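Bosero Hall, ground floor: the coat stand and its neighbors

This is the second small gallery from our hall. The first one was about the windows, and after it I received several requests to show the furniture also. So I have chosen the coat stand, because every person who works here passes it, and because the things around it change more often than the calendar on the wall of the office.

The stand is made of wood and was bought from Skodoma in June, when they closed their shop near the bus station. It came in a flat box with a paper that showed the steps in drawings only. We needed 25 minutes to put it together, and then we did a part of it again, as the feet were turned in the wrong direction. I still keep the paper. If somebody wants a copy, please ask at the office.

**1. A cap at the top**

The gray cap has found the highest place. It is hanging upside down, with the brim up, so you can read only the end of the white lettering: HINA. I like how the ceiling lamp is partly behind it.
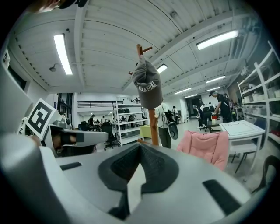
Can I leave my jacket on the stand overnight?

You can leave it for two nights, and after this it is moved to the closet beside the office, where it waits until you collect it. Please put a paper with your name in the pocket. The closet is open in the morning and again after lunch.

A few words about the hooks. On this model they are short and go up at an angle, and they hold a cap or a scarf very well. A heavy winter coat is more difficult. It must hang from the loop in the collar, and if the loop is broken the coat will slowly slide to one side and pull the stand with it. For heavy coats I recommend to use hooks on opposite sides, so that the weight is equal. Umbrellas should go in the bucket at the entrance, and please do not lean them on the feet of the stand.

In autumn we will try a heavier base. Toltix makes an iron ring for this purpose, and I have measured our stand for it two times with different results, so there will be a third measuring before we order.

**2. The sitting corner**

Seen from above, the coat stand with its spread feet is just in front of the salmon-pink armchair. There is a white table behind the armchair, and to the right is the round stool, white with a pattern of black flowers. A smartphone is resting on the seat. 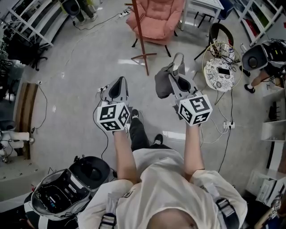 A reader of the first gallery wrote to us that a stand in front of an armchair is bad manners to the armchair, and that in her house the coats must be at the side, within reach of the hand but away from the face. She adds that a low stool is the better neighbor for a coat stand – one can sit on it to tie the shoes.

I agree with her about the shoes. About the side I am not so sure. When the stand is near the wall, the hooks on the back are lost, and people put everything on the front ones. In the open floor you can walk around it and find your own hook. The disadvantage is that it travels. It is light enough to be pushed with one hand, and in the evening I rarely find it exactly where I left it.

The armchair is older than the rest. It was given to us by the Gebreyes guesthouse, which changed all its lobby furniture to green. We vacuum the fabric with the soft brush and clean small spots with a damp cloth and a little dish soap. Please do not use the strong spray from the kitchen on it, as I tried it under the seat and the color became paler.

The stool needs almost no care. The seat is wiped with a dry cloth.

**3. Pink below, gray above**

Again the gray cap, with its brim pointing down this time and the white letters SHG on the side. A pink cloth is draped near the foot of the stand. Farther back is the small table with the yellow-green tablecloth, and on the left the tall white shelving with the black office chair in front of it.

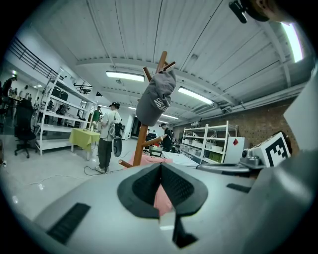
*Photos: Bosero Hall, ground floor gallery. Free to share with mention of the hall.*

The tablecloth is my favorite color in the whole room. It was cut from a larger piece, and the rest of the fabric is in the closet with the overnight jackets. If you would like a piece to cover a small table or a box, you are welcome to take it – only bring your own scissors, since ours are very tired.

Cloths from the floor should be shaken outside before they go in the washing basket. The pink and the white are washed separately, at a low temperature, and dried on the line behind the building.

The gallery of the windows had over 1,000 visits, more than I expected for windows. The next one will be about the shelving, and I am collecting your notes for it at the office until the end of the month.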